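Finished moving the sewing corner out of the spare room at Flallbridge and into the unit at Cluvcombe. Putting a few notes up here as people asked how the floor plan was going.

The unit is one plain room with grey speckled carpet. Low pile, so pins show up on it better than I expected. Still finding them.

I've been marking things out with tape before anything heavy goes down. I did the cutting table first, then the rail, then the shelves. Masking tape wouldn't stay put on the carpet. The yellow stuff does.

Rule I've given myself: if I walk round the tape for a day and keep treading on it, the thing goes somewhere else. The shelves have moved twice. The rail hasn't moved.

Dark pleated fabric is staying hung up for now. I folded some for the last move and spent most of a Monday pressing the lines out. Not doing that again.

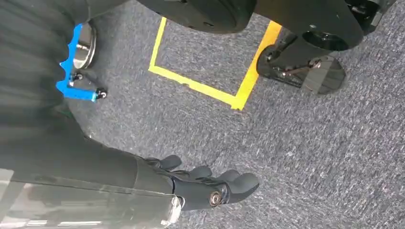
Yellow tape on the carpet, dark pleats to the left, blue bracket next to them.

Width of the cutting table was the sticking point. I'd measured it without the flap up. With the flap up it needs another 4 inches on the window side, so that bit of tape came off and went down again.

Someone asked about tape leaving marks. I pulled up a strip that had been down since the start of May and the carpet was fine – a bit flat, but it brushed up. I wouldn't leave it all summer.

Went to Pondamgate for more tape and hooks. They had the hooks. Tape is on order, so the last bit of the layout is done in string, which the hoover has already eaten once.

Ezzat sewing boxes are going under the table, all 5 of them. Thread in two, zips in one, the rest is offcuts I should have thrown out before the move and didn't.

Still to do: the lamp, the mirror, and somewhere for the ironing board that isn't behind the door. If you've got a small room and a full-size board, tell me where you keep it.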